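**Notes from the trade desk, 11th March**

Hello again, everyone! A good many of you wrote in after last month's piece on the new customs paperwork, and I've read every letter (slowly, with coffee, but I did read them). The worry I heard most came from the smaller software and parts firms who sell into more than one market and don't have a lawyer down the hall.

Gunther Schmieder at Teuber was kind enough to talk me through how they've handled it. They moved their billing for overseas customers to a small office in Hollden last July, kept the 13 people on the design side right where they were, and then spent two long months rewriting contracts – 722 of them, which he says he would not wish on anyone. Kukura, who supply a lot of their components, went the other way and simply raised prices a little.

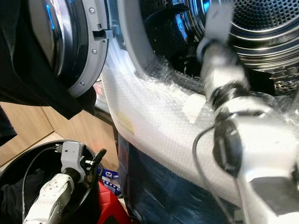
Do you need to open an office abroad to keep selling there? Most small firms can carry on from home, as long as their tax registration is in order and their contracts say plainly which country's law applies.

If you're not sure about yours, dig out the oldest contract you still have running and start with that one. Forus are putting on a free evening about exchange rates as well, and I'll send the details along once I have them. Keep the letters coming, please – I do enjoy them.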